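Wrist camera grasp planner keeps splitting one sponge into two objects

Mitsuko Yoshida
Hi all, happy Sunday! My segmentation node sees a two-layer sponge (green scouring pad, yellow foam) as two things, so the planner aims for the seam – very frustrating. Depth looks fine to me. Any ideas?

Flesau
Try another model.

Temex
Oh, I fought this one for ages! Color is probably winning over depth in your mask step. Merge neighboring masks whenever the depth step across their shared edge is under 3 mm, then work out the grasp center from the merged mask. Do the merge before you filter small regions, or the foam strip may get thrown away. I'd also log the masks at close range – when the fingers come into view they can confuse things too.
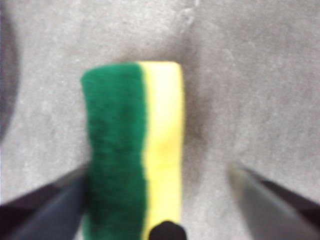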